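### 4.2 Setting and layout of the service area

Observations were made in the public hall at Naltville, where two service units had been placed on open floor near a set of white curved panels. The hall was chosen because people pass through it on foot at all hours, and because the Burano site used in our earlier work had closed in January. Visitors were free to walk up to the units, stand near them, or ignore them. We logged 668 visits, of which 70 were left out of the analysis for missing times.

The units are dark grey and box-shaped, and stand close enough together that a visitor facing one may partly block the view of the other. Small signs were put out in the same area. Rupert-style floor markings were considered and dropped after Rawat and Contreras found that people stepped over them without looking down.

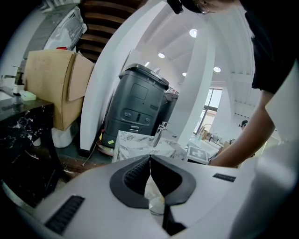

**Figure 3.** Service area with a dark grey unit, a second grey unit behind it, and white curved panels. At upper right, a person in a black short-sleeved shirt reaches toward a small square sign.

The curved panels matter for how the area is read from a distance. They rise well above the floor and draw the eye before the units do. In interviews, visitors who came from the east door often named the panels first and the units second. Those who came from the west door tended to mention the signs.

Sign position was handled separately. Varela moved each sign between sessions according to a fixed schedule, and Kushwaha recorded the distance to the nearest unit in millimeters, up to 3000. Distances beyond that were entered as "far" and treated as a single group in Section 5.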